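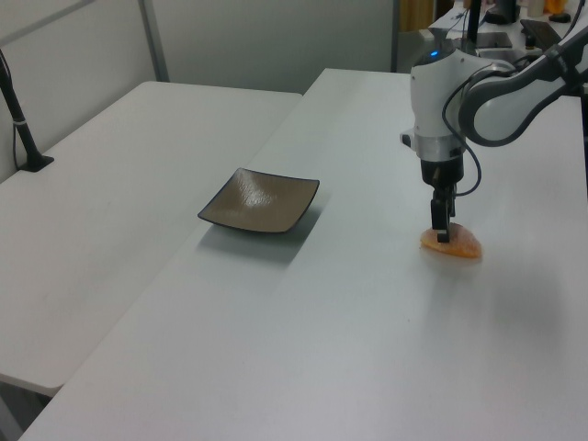

Babatunde Danladi

I started drying my own fruit three summers ago, when the peach tree behind the house in Wutthorpe gave us far more than we could eat, and I've been tinkering with the method ever since (my wife would say obsessing!). So these are my tips, in no special order.

Slice everything the same thickness. I go for a quarter inch with peaches and mangoes, a little thinner with apples. Thick slices mixed in with thin ones will drive you crazy, as you'll be picking the trays over all afternoon.

Dip apples and pears in lemon water before they go on the tray. Two tablespoons to a quart does it. Five minutes, then pat them dry with a clean dish towel – a wet slice sticks like glue.

My oven won't go low enough, so I bought a secondhand Cuvon dehydrator with 8 trays and I love it. Peaches take most of a day. I load it on Sunday night and start checking Monday after breakfast. Let a slice cool before you judge it, then bend it. It should fold without cracking and leave no juice on your fingers.
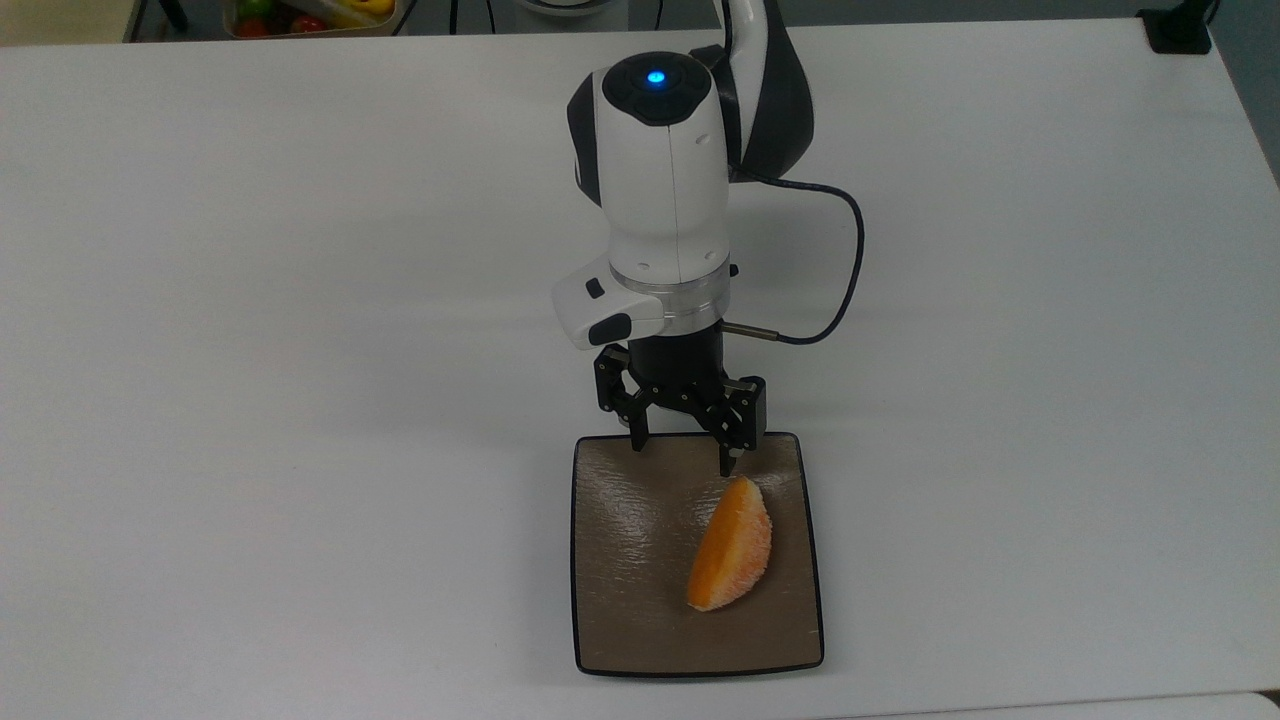
Sticky counters are the price you pay for all this, and I used to attack mine with a scouring pad, which left it dull. Now I lay a hot, wet cloth over the dried sugar, go have a coffee, and wipe it up with a drop of dish soap. A white top like this one is my favorite for fruit work, as peach juice shows up on it right away and you can get to it before it sets. Dry it off afterward or you'll have streaks.

For storage, pack the cooled slices in jars about two thirds full and give them a shake every day for a week. If you see any fog on the glass, back on the trays they go. My mother-in-law, Mrs. Odukoya, keeps hers in the freezer and hasn't lost a batch yet.

Next month I'm trying plums, 20 pounds of them from the farm stand out at Kolthorpe. Wish me luck with the pits!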